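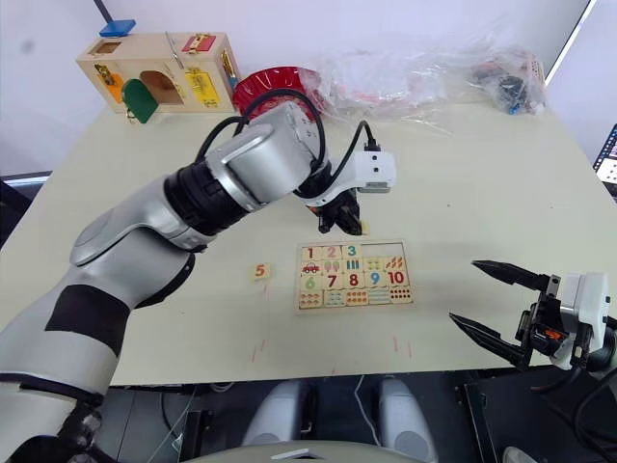
Ask what happens to a quote after it leaves the building, a reader wrote under the last vacancy notice, and say who owns the follow-up call, as the advert left both out. The point is accepted. In this post the follow-up call belongs to the person who issued the quote, and the terms are set out in full under Duties.

Home Sales Vacancies Dealers Contact

Posted December by Zellura Sales Office

Internal Sales Representative, Trade Accounts
Reference 3348
Location: Hamley

Zellura sells fixings, hinges and drawer runners to joinery firms and independent merchants. The trade accounts desk in Hamley handles repeat customers by telephone and email. New business is handled by the field team in Trestilberg and passed to Hamley after the first paid order. The post is permanent and full time, and reports to the desk manager.

Duties

The representative takes over a ledger of 303 live accounts. Each account has a call interval set by order history, and the day's call list is produced from those intervals each morning. Calls are logged on the same day, including calls that were not answered.

Quotes are prepared from the current price file. Discounts within the published bands can be given without approval. Anything outside the bands goes to the desk manager in writing, with the expected volume and the customer's present supplier if known. A quote stays open until the customer accepts it, declines it or lets it lapse, and the representative who issued it makes the follow-up calls. Quotes are not moved between representatives except during leave.

The post also covers returns, credit requests and late delivery queries on the same ledger. These take up a fair part of the week and applicants should expect it.

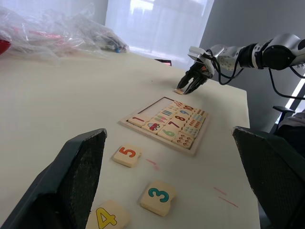
Order entry is done by the representative during the call. The system, Rivas, holds a stock number against every item and will accept a valid number for the wrong product, so the customer's description must be read back against the item name before the line is saved. A line is a pair and is checked as a pair, the same as the red 1 and the little red car beside it on the puzzle board, and a number on its own is half an entry. Lines that cannot be matched are held on the order as open and cleared before the close of business. Training on Rivas is given in the first month.

Pay and targets

Basic pay is £3090 a month. Commission is paid on invoiced margin, one month in arrears, and is reduced by credits raised on the same orders. There is no commission target during the training month. After that, targets are set each quarter from the previous year's margin on the ledger, adjusted for accounts opened or closed.

Requirements

Applicants need at least 3 years in telephone sales or on a trade counter. Experience of ironmongery or building products is useful but not required. Working knowledge of spreadsheets is required, as is the ability to calculate margin and mark-up without confusing the two. A driving licence is not needed.

How to apply

Send a CV and a covering letter to the Hamley office, quoting the reference. The letter should describe one account that you kept and one that you lost, with the order pattern in each case. Customer names should be left out. Shortlisted applicants will be asked to take a short pricing test and a recorded practice call. Interviews are held on a Friday at Hamley. Travel from Trestilberg is refunded for existing field staff applying for transfer.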